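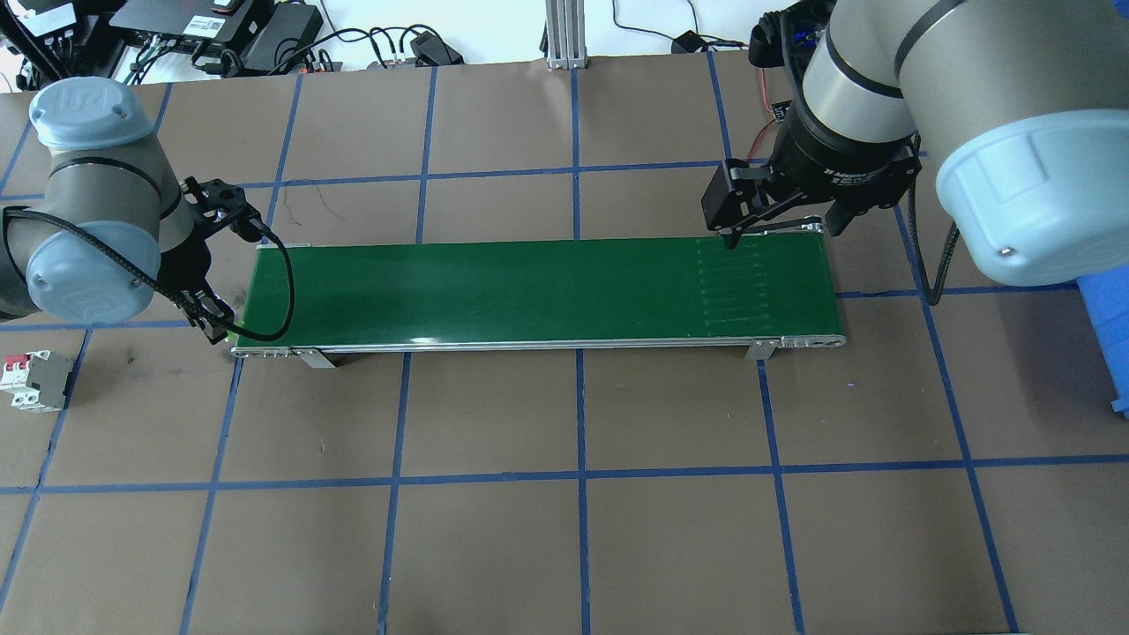 Sornley Floor Marking Tape, Blue

Single-color vinyl tape for marking bays, walkways and bench areas indoors. Supplied on a plastic core. Suited to sealed concrete, painted steel, laminate and varnished board. Not recommended for bare brick or unsealed timber.

Specifications
Thickness: 0.15 mm
Roll length: 33 m
Widths: 15 mm, 28 mm, 96 mm
Adhesive: rubber based
Application temperature: 10 °C to 35 °C
Core diameter: 76 mm
Order code: SN-253 plus width

Application
Clean the surface with a solvent wipe and let it dry. Snap a chalk line for runs longer than 2 m. Lay the tape without stretching it, then press down with a hand roller. Stretched tape pulls back at the ends within a day or so. At crossings, overlap the strips and cut through both layers with a sharp knife if a flush joint is needed. Full bond is reached after 24 hours.

Removal
Pull back slowly at a low angle. Warm the tape with a hot air gun if it has been down for more than six months. Remaining adhesive comes off with citrus cleaner.

Storage
Keep rolls flat, boxed and out of direct sunlight. Shelf life is 12 months from the date on the carton.

Ordering
Sold singly or by the carton. The 96 mm width is packed six rolls to a carton, the others twelve. Yellow and white are listed under Jinholm. For cut lengths or printed tape, contact Romana Zeman at the Nundier sales desk.

Data sheet revised Dec 17, 2020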